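A morning at the Prenham open day, with our equipment budget in hand

We had been talking about automation in our kitchen for the better part of two years before anyone suggested we should go and look at some. That is how it tends to go with us. We are a small catering outfit in Gisorport that sends out lunches to schools and offices, and our dishwashing and sorting room is the one place where we never have enough hands. So when Prenham announced an open day in July for people who were thinking of buying and had never bought before, two of us put our names down the same evening and started a list of questions that grew to fill both sides of a sheet of paper.

The drive took longer than it should have, thanks to a detour past the harbor, and we got there at half past nine with the coffee already poured and most of the good pastries gone. There were 23 of us on the visitor list, and it was a nice mix. I sat down next to a couple who run a hotel laundry, and across from us were people from a school district, a bakery, and a company that packs candles (I would happily have talked to them all day — they have a terrible time with lids).

The first hour was all about money, and I was glad of it. I had been afraid of a sales pitch. The woman who led the session used to do purchasing for a food plant, and she put up a budget with the arm on one line and then kept adding lines underneath it until the arm looked rather modest. Gripper, spare fingertips, mounting, guarding, electrical work, the safety assessment, training, somebody's time to write the cell into the daily schedule, and a yearly amount for service. She also had a line for what she called the quiet weeks, meaning the stretch after installation when you are paying for the new thing and still paying to do the job the old way. We had nothing for that in our own plan. I wrote it down and underlined it.

She was very firm about floor space, too. Our room is small, and we had been measuring the arm on the data sheet, when what we needed to measure was the reach plus the fence plus enough room for a person with a cart to get by. My colleague drew it out on the back of the agenda and went a bit quiet. We may have to move the drying racks, and if we move the drying racks we have to move the drain, so there is a plumber in the budget now as well.

After the break we were split into two groups and ours went to the simulation room first. I will admit I was not looking forward to it. I had driven all that way to see machines, and a row of monitors felt like something I could have looked at from home! But it ended up being the part I have thought about most since. The idea is that before you order anything, you have your job built as a computer model, with the sort of dishes you handle, and you let a modeled gripper try them over and over. You can swap one gripper for another, raise the table, or put the cups in a different spot, all without buying a bolt. They were running tableware that morning, cups and bowls and plates set out on a dark marble top, which is a good deal fancier than our stainless counters.

I asked about see-through cups right away, as we have crates and crates of them, and I got a straight answer. Clear and cloudy plastics are harder for many camera systems to make out than a plain white bowl, and crowding makes everything worse. The advice was to bring our ugliest mix, the cups that sit right up against the bowls, and have that modeled first. A supplier who only wants to show you one cup alone in the middle of a table should be asked for a second demonstration. The people from the school district wrote that down too.

The modeling is not free, of course. Prenham quoted 650 dollars for a first study, and the fee comes off the price if you go on to order from them. I thought that was fair. If you don't order, you still keep the report, and you could take it to another supplier. What it will not tell you, and they said this twice, is how your real cups behave when they come out of the machine slippery with rinse aid. For that you need a trial on the actual hardware with your actual dishes, and they suggested holding money back for it.

The second half of our visit was on the floor, where a working cell called Elska was sorting trays. It was slower than I had pictured. The hotel people were disappointed, and I was a little relieved, to tell the truth, as I could imagine our staff working beside it without feeling chased. We were each given a few minutes with the teaching pendant. I did poorly and enjoyed it very much.

Lunch was soup and rolls, and over it we got into leasing. There is a finance firm named Ní Mhurchú that had a small table near the door, with terms printed out on a single page. Leasing would spread the cost over the years we expect to keep the cell, but the fingertips and other wear parts are left out, and so is moving it if we change premises. Our lease on the building is up for renewal before long, so we took a copy of the page home and have not made up our minds.

Where we have landed for now is this. We will pay for the study in the fall, using our own cups and the gray soup bowls that never stack properly. We will get the plumber's price before we ask for anyone else's. And we will go back for the next open day if they hold one, this time leaving early enough to get a pastry. 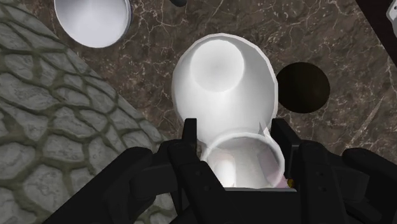 Tableware in the simulation, with a black two-finger gripper at a translucent cup.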